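毛巾挂在哪里

我写这篇东西，是想替毛巾说几句话。装修的时候，大家讨论瓷砖、讨论马桶、讨论淋浴房要不要做门槛，讨论到最后一天才想起毛巾还没有地方挂。师傅提着电钻站在门口问：“杆子打哪儿？”主人随手一指，就那儿吧。这一指，往后十几年每天早晚都要跟着它走。

我做过几年租房的整理和验收，看过的卫生间不少，自己也搬过三次家。我的看法很简单：一个卫生间好不好用，先看毛巾挂在哪里，再看台盆柜底下能不能扫地，其余的都可以往后放。这个看法得罪过一些卖柜子的人，我仍然这么看。

先说毛巾。

毛巾每天要做的事情是把人擦干，然后自己变干。前一件事它都能做好，后一件事要靠人给它条件。条件也不复杂，要展开，要离墙有一点距离，旁边要有空气走动。很多家里的毛巾是叠成四层搭在杆子上的，原因是杆子太短，或者一根杆子要挂全家人的。叠成四层的毛巾，到了晚上里面两层还是潮的，第二天早上拿来擦脸，有一股说不清的味道。于是主人去买新毛巾，买除味的洗衣液，买带加热的架子。我见过一户人家，三年里换了好多条毛巾，杆子始终是那根四十厘米的短杆。

我自己的做法是一人一个挂点，擦脸的和擦身的分开。挂点之间宁可空着，也不要挤。家里人多的，浴巾可以挂到阳台或者卧室门后，不必都守在卫生间里。有人觉得这样不整齐，我觉得毛巾能干，比整齐要紧。

再说位置。毛巾杆离台盆多远，是个很小的问题，可是每天都会碰到。洗完脸，眼睛眯着，手是湿的，这时候伸手就能摸到毛巾，和要转身走两步才能摸到，差别很大。走两步的结果是水滴到地上，滴到柜子门板上，顺着胳膊流进袖子里。我父母家的毛巾挂在门背后，门一开，毛巾就跟着门到了走廊那边。母亲洗完脸要先关门再擦脸，她这样过了二十多年，没有抱怨过，也没想过可以改。后来我在台盆边上的墙上打了两个孔，装了一根杆，前后不到半个钟头。她用了一个星期，打电话来说地上干多了。

也有人把杆子装在台盆正上方，镜子旁边。这样拿是方便，但水会从毛巾下摆滴回台面，台面上就总有一小滩。最好是装在台盆的侧边，稍微让开一点，手臂伸直刚好够到，下摆离开台面。高度呢，看家里最矮的那个人。大人弯一点胳膊没什么，孩子踮脚去拽毛巾，迟早会把杆子拽松。

说到拽松，顺便提一句打孔。现在的新公寓，卫生间很多用墙板，一块一块拼起来，中间有缝。墙板好清洁，施工快，我并不反对，但是在墙板上装杆子，一定要先问清楚后面是什么。后面要是空的，普通膨胀管吃不住力，挂一条干毛巾看不出来，挂一条湿浴巾，几个月以后就往下耷拉了。缝的附近也不要打，离远一点。我见过打在缝边上的，板子边缘裂了一小块，补也补不好看。用胶粘的架子我也试过，有的能撑很久，有的夜里掉下来，把人吓一跳。我的经验是，只挂一条擦手巾，粘的够用；挂浴巾，还是老老实实打孔。

关于颜色，我本来不想说，因为各人喜欢各人的。可是这几年卫生间越做越灰，墙是灰的，地是灰的，柜子是深灰的，连毛巾也要配成灰的，我觉得没有必要。灰色的毛巾有一个实际的坏处：看不出干湿，也看不出脏。浅色毛巾用旧了会发黄发硬，一眼能看见，该换就换了。灰毛巾可以骗人骗很久。而且在一间灰屋子里，一条有颜色的毛巾是最便宜的装饰，几十块钱，洗了还能换。粉的、黄的、蓝的都行。我家现在就是一人一个颜色，孩子从来没有拿错过。 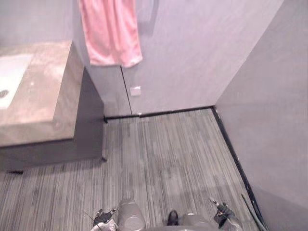 接着说台盆柜。我主张柜子底下要么完全落地封死，要么留出足够的高度，让拖把能进去。最麻烦的是中间那种，有小脚，脚又矮，底下一条窄缝。头发、灰、掉进去的瓶盖，进得去，出不来。要清理，得趴在地上，拿一根筷子裹着抹布往里捅。卖柜子的人告诉我，有脚是为了防潮，这话有道理，柜体不直接沾水，确实能多用几年。那就把脚做高一点。做到手能伸进去，防潮和打扫两件事都解决了。

柜子的大小也值得想一想。我遇到过一位租客，叫 Hélder Pinheiro，葡萄牙人，在这边教了几年语言课。他搬进来的时候，房东配了一个八十厘米宽的台盆柜，他嫌大，说一个人哪有这么多东西要放。一年以后我去做退租检查，柜子里塞满了，酒店带回来的小瓶洗发水、过期的防晒霜、三把没有拆封的牙刷。他自己也笑，说柜子有多大，东西就会有多少。这话很多人说过，不过从他那里听到的时候，我正蹲在地上帮他往外掏，所以印象比较深。

我的建议是，卫生间的柜子里只放这个月要用的东西。备用的放到别处去，放干燥的地方。纸巾和棉片尤其不要囤在台盆底下，水管哪天渗一点水，整包就全废了，而且多半要过很久才会发现。每隔一段时间把柜子腾空，用手摸一摸里面的底板和水管接头，比看一眼管用。

台面我主张少放东西。一块洗手皂或者一瓶洗手液，一个杯子，够了。台面上东西一多，擦的时候要一样一样拿起来，人就会偷懒，绕着擦，瓶子底下便留下一圈一圈的印子。石头一类的台面看着厚实耐用，有些也会吃颜色，染发剂、漱口水滴上去，要马上擦掉。台盆的落水口每周拆一次，把头发清掉，别等到水下得慢了才去管它，那时候往往已经有味道了。

地面，我说得短一点。带条纹或者细纹理的地面耐脏，头发掉在上面不太显眼，这是好处也是坏处。好处是心里舒服，坏处是容易忘了扫。我给自己定的规矩是洗完澡顺手用刮水器刮一遍，第二天早上干的时候再扫。墙脚那一条踢脚线最积灰，深颜色的尤其显白灰，用一块旧毛巾裹在手上，沿着墙推过去就行。旧毛巾不要扔，剪成几块，专门做这件事，很好用。

再说回毛巾本身。洗毛巾不要放柔顺剂，放多了不吸水。新毛巾先洗一遍再用。晾的时候抖一抖，让绒圈立起来，干了以后没那么硬。多久洗一次，各家说法不同，我家擦脸的三天一洗，擦身的一周两次，夏天再勤一点。至于多久换，我不主张按月份换，看它还吸不吸水，有没有洗不掉的味道。便宜的毛巾勤换，和贵的毛巾慢慢用，花的钱差不多，看个人脾气。

有人会说，为了一条毛巾写这么多，太琐碎。卫生间的事情本来就是琐碎的。一个人一天进去好几次，每次几分钟，在里面做的动作差不多都一样，哪个动作别扭，就会天天别扭。花大价钱换一个浴缸，一年未必泡几回。把毛巾杆挪一个位置，花不了一百块，每天早晚都用得上。我劝过好些准备装修的朋友，先别急着看样板间，回家闭着眼睛洗一次脸，看手往哪边伸。手伸到的那个地方，用铅笔在墙上做个记号，等师傅来了，指给他看。

要是已经装好了，也不用砸墙。买一根长一点的杆子，把短的换下来，旧孔用腻子补平，或者拿新杆子的底座盖住。墙板的补不了，就在旧孔上装一个小挂钩，挂刷子也好，挂发圈也好。我现在住的这间，门边上就有这么一个钩子，挂的是刮水器。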